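4.2 Returns of flat-pack furniture in Menidum

Siker is the larger of the two household retailers in the town, and it kept a paper ledger of returns until January. We entered 3,589 sales of self-assembly items from it, of which 394 came back. The reason for return was written by counter staff in their own words, and we sorted these into 18 groups.
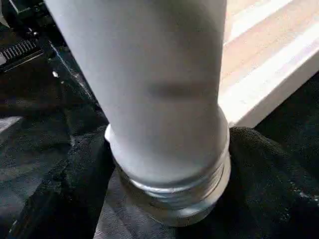
The largest group was "missing part". Staff told us that this label was used freely, and that it often covered parts which the buyer had later found in the packing. We kept the label as written.

Stools and small chairs were returned more often than shelves of the same price. Buyers who came back to the counter mostly spoke of the legs. With a white plastic stool like the one pictured below, a corner socket with no leg in it is easy to see once the underside faces up, yet several buyers said they had put the seat the right way up first. Oksanen found the same habit among buyers of garden tables.

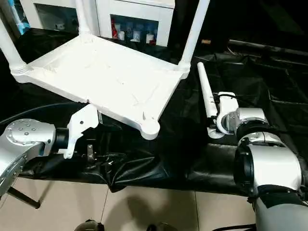 Instruction sheets made less difference than we expected. Hileck, the smaller shop, printed its own sheet in larger type, and its share of returns stayed within the range of Siker's. On a white seat, with white legs pointing upward, the order of work still had to be read from the sheet.

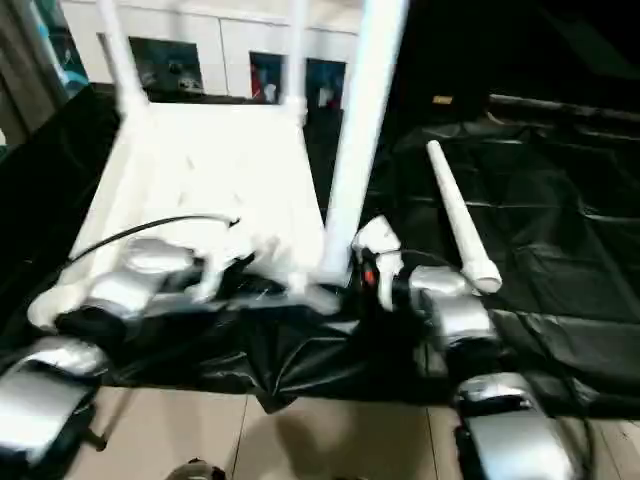

Mulugeta Habte
Corresponding author, household survey

Price had a weak effect. Cheaper items were less likely to be returned, and buyers told us the bus fare to the shop was a good part of what they would get back.

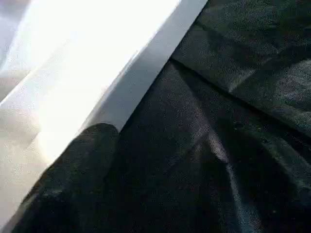

Figure 4. White surface with a narrow bevelled edge.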